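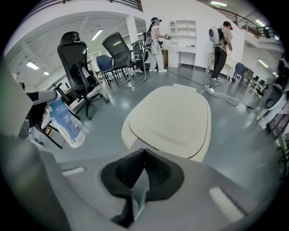 Glossy gray floor with office chairs.

How to wash a coated floor without leaving stripes

15th September

In our office at Nekalitz we have a gray coated floor, the smooth kind that shines under the lamps. It is a pleasant floor to work on, but it shows everything: dust, shoe marks, and most of all the dull stripes which stay after a bad mopping. I was making these stripes myself for a long time. In this page I write down the method which I use now.

What you need

A wide dust mop with a dry microfiber pad
A flat wet mop and a few clean pads for it
Two buckets
A neutral floor cleaner. I use one from Trisell, but any cleaner with a neutral pH is fine if the label says it is for coated floors.
A soft white pad for the black marks

Please do not use vinegar, and do not use soap. Soap leaves a thin film, and the next dust will stick to it.

Step 1. Move what has wheels

Put the chairs and the light things to one side of the room. You will wash one half first and then the other half. Before you roll the chairs back, turn them over and look at the wheels. Hair and small stones collect there, and one stone in a wheel can scratch the coating for the whole length of the room. I clean the wheels with an old toothbrush.

Step 2. Take the dust away

This is the step which people skip. Go with the dry mop slowly, in long lines, and do not lift it. At the end of each line turn the mop so the same edge stays in front. For the corners I use a vacuum cleaner with the soft brush.

Step 3. Wash

Fill one bucket with cleaner and lukewarm water, and the other with only water. Measure the cleaner. My biggest mistake was to pour it by feeling – I was always using too much, and the stripes came from there.

Dip the pad in the first bucket and wring it well. It should be damp, and no water should run from it. Mop a small area in the shape of an eight, going backward to the door. Then rinse the pad in the second bucket, wring it, and dip it again in the first. When the rinse water is gray, change it.

Our room at Nekalitz takes me about 20 minutes for each half, with the dusting.

Step 4. Let it dry

Open a window if the weather is good. In July our floor dries quickly, in winter I wait longer. Stay off the wet half, also in socks.
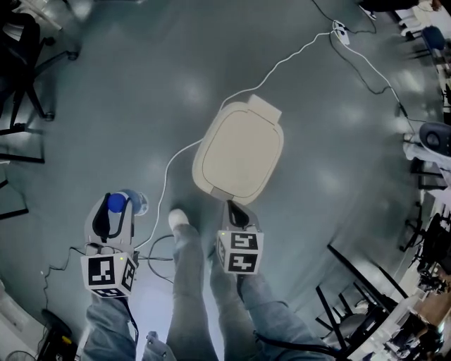
One reader wrote to me that she gets stripes even with the correct amount of cleaner, and she asked if her water could be guilty. I think it is possible. With hard water, go over the floor one more time with a damp pad and distilled water, and look if there is a difference.

Black marks from shoes

Wet the mark, wait a moment, and rub softly with the white pad. Do not take the green or the brown pads, they are too rough for this surface. If the mark stays, put a little undiluted cleaner on it, rub again, and rinse the spot with clean water.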